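Ticket 621: Thumb on the Zernley hand clips the cup stack before the grasp closes (sim only)

Status: open. Component: hand comparison, cup unstacking task

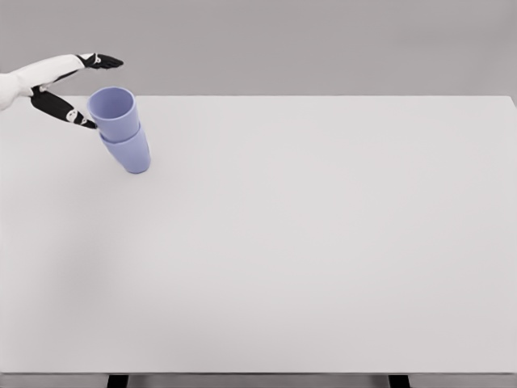

Okay, so I'm trying to pick between two hands for the cup unstacking job, the Zernley five-finger and the plain Imhof two-jaw, and I've been running both in Cilo on the same arm with the same controller. The Imhof is boring and fine. The Zernley is driving me nuts! It opens nice and wide, the fingers go out flat over the cups like they should, but look where the thumb tip ends up, right at the left side of the upper cup with next to no room. And the stack is leaning toward the hand at that point, which I never asked for. Out of 100 runs I lost more than 9 to what the log calls "early contact, thumb distal," and the Imhof had zero of those on the same seeds.

What I've tried so far:

Turned the approach speed way down. Fewer early contacts, but they still show up.

Swapped the cup mesh for the simple collision shape. No change at all, so I put the nice mesh back.

Opened the thumb another 5 degrees in the pregrasp pose. This one helped a lot on upright stacks (yay) and did nothing on leaning ones.

Checked the tool frame against the Drindov arm file. Matches the Imhof setup to the last digit, so I don't think I fat-fingered the mount offset, but I'd love a second pair of eyes on it.

Update, Sunday, August 24, 2025: I dug into the contact settings and found that the Zernley import has its own contact margin on the thumb pads, left over from the February version of the hand file. The fingers don't have it, only the thumb. So the solver may be counting a touch while there's still a bit of air between the thumb and the cup. I set it to match the fingers and started a new batch overnight. The Imhof batch is going again too, so the comparison stays fair.

Two questions while that runs. Is there a way in Cilo to draw the contact margin on screen, or do I have to keep reading it out of the log? And does anybody have a pregrasp for this hand that comes in from higher up? Mine comes in from the side, and I'm starting to think the thumb needs a different path when the cups tip toward it.

Leaving this open until the new batch is in. Config files and both logs are attached.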